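## 4.3 Grasp planning when the target is mostly rod

The mug and box results in the last section made our planner look pretty good, so let's talk about the objects that made it look bad. Display stands are awful for us. You have a disc at the bottom, a disc at the top, and a skinny rod in between that takes up almost no pixels from a head camera looking down at it. The first version of Kakilow (our segmentation and pose module) would happily fit a plane to the top disc, fit another to the base, and then report them as two separate objects with a gap between them. The planner downstream believed it, and sent the gripper through the gap.

We tried the obvious fix first, which was to lower the merge threshold so nearby pieces got glued together. That did join the discs. It also joined the stand to whatever was standing behind it, and we'd get one giant blob with a centroid floating over open table. I spent most of a September staring at those blobs and I don't recommend it!

What we ended up with is a vertical-support prior. When Kakilow sees a flat patch hovering above the table plane with no visible contact, it has to explain how the patch stays up. It casts a narrow search volume down to the table and looks for thin structure inside it, using edges from the color image where the depth map has holes (depth on a thin rod is mostly holes). If it finds a rod-like candidate that lands inside another flat patch, the three parts become one object. We let the rod lean a little, because a head camera at that height makes even a straight rod look tilted, and a hard vertical constraint threw away good matches.

The other half of the problem is clutter at the back of the table. Figure 6 shows the kind of view the module has to deal with. The top disc lands right on top of something else in image space, and how bad that is depends a lot on what's back there. A test tube rack is nasty, with all its small edges and clear tubes. Dark fabric is kinder on color contrast, though it covers up things we'd like to keep in the collision map.

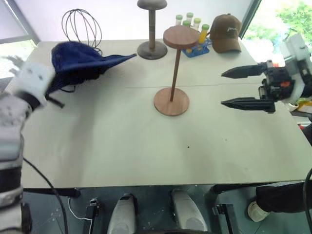
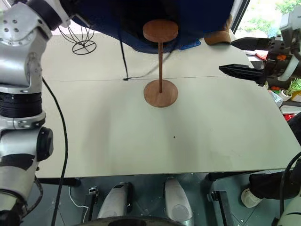
*Figure 6. Head camera views of the wooden stand, with the right gripper at the edge of the workspace. First view: the top disc overlaps a blue test tube rack. Second view: the top disc is seen against dark navy-blue fabric.*

Notice the wire pieces at the back left, too. They fail the same way the rod does, only worse, and we don't try to grasp them at all in this paper. We do need them as obstacles. Bivametti, our collision layer, wraps anything it can't model in a padded convex hull, and for open wire shapes the hull is comically conservative. That costs us some reachable poses near the back edge, and we're fine with the trade.

Cables were a second headache. Both views have black cable running down the left side, and early on the self-filter would remove the arm but leave its cable behind as a mystery object lying on the table. We now grow the arm mask along dark, thin, connected regions before anything gets passed to Kakilow. It's a hack — a cord from some other object that happens to touch the mask gets erased too — and I'd love to replace it with a proper cable model.

For the numbers, we hand-labeled 1,356 head camera views from the Fillunbridge set and held out 200 of them for testing. Without the support prior, the module split the stand into separate pieces in 23 of the held-out views. With it, that dropped to 9. I went through what was left by hand, and the leftovers were nearly all views where the gripper itself blocked the rod, so there was no thin structure to find. Remembering the object from earlier views would probably help there. We haven't built that, mainly because Kakilow treats every view independently and the rest of the stack leans on that assumption more than I'd like.

One planning detail worth writing down for anyone reimplementing this. Once the stand is a single object, the planner still has to pick where to grab it, and the default score loves the top disc because it's the biggest clean surface within easy reach. We add a term that favors closing on the rod just below the disc, with the fingers approaching from the side. The weight on that term matters less than we feared, and we left it at the same value for every stand shape in Section 5. The approach direction matters a lot more, and the Acheampong sampler we use for it is covered next.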